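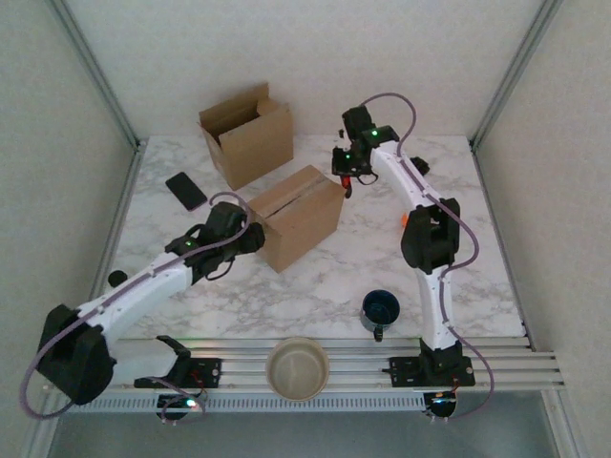 The two-arm bench at Ruddock, with the left gripper up against a taped carton.

Members visit the Ruddock workshop at Zomdale

November 1, 2020

The automation group's spring visit went ahead at the Ruddock workshop in Zomdale, after being put off from April. There were 22 places and all of them were taken, with a short waiting list. Members went through in two groups, one starting in the training room and the other on the workshop floor, and swapped at morning tea.

Most of the time on the floor was spent at the two-arm bench. Ruddock uses it to try out handling jobs for small warehouses and mail rooms, where the items change from one order to the next and a fixed packing line is hard to justify. Both arms are mounted on an aluminium rail along one side of the table, and the bench is enclosed by pale walls. The staff said the plain walls make it easier to keep the lighting the same from one day to the next.

The demonstration used ordinary things: cardboard cartons, a mug, a bowl and a mobile phone. Visitors were invited to choose the next item and where it should go. The arms are controlled through a package called Jimuvon, which the workshop has been running for 9 months. An operator showed how a movement is recorded, checked at low speed and then played back. Changing over from one task to another took longer than several of us had expected, and most of that was spent checking clearances between the two arms.

Cartons got the most discussion. A taped carton has to be held firmly enough to move but not so hard that the sides give way, and an open one has flaps that can get in the path of the gripper. Ruddock's staff said they had put 39 carton sizes through the bench so far. The larger ones need both arms working together, and that is still slow. Their target is to have 95 per cent of cartons moved without an operator stepping in. They are not there yet and did not claim to be.

There were plenty of questions about cabling. The cables run along the outside of the arms, and one member asked how they stand up to repeated bending. The answer was that they are inspected each week and replaced when the sheath shows wear. Another question was about noise. The bench can be run in a shared room without hearing protection, though the compressor next door is a different matter.

In the training room, Odow gave a short talk on guarding and risk assessment for small robot cells. The main point was to do the assessment again whenever the task changes, even if the equipment stays the same. The slides have been added to the members' page, along with the blank checklist that was handed out.

Ruddock has offered a second visit for those who missed out. People on the waiting list will be contacted first and any places left over will be advertised in the next newsletter. Closed shoes are required on the workshop floor. Parking is at the rear of the building - please leave the loading bay clear.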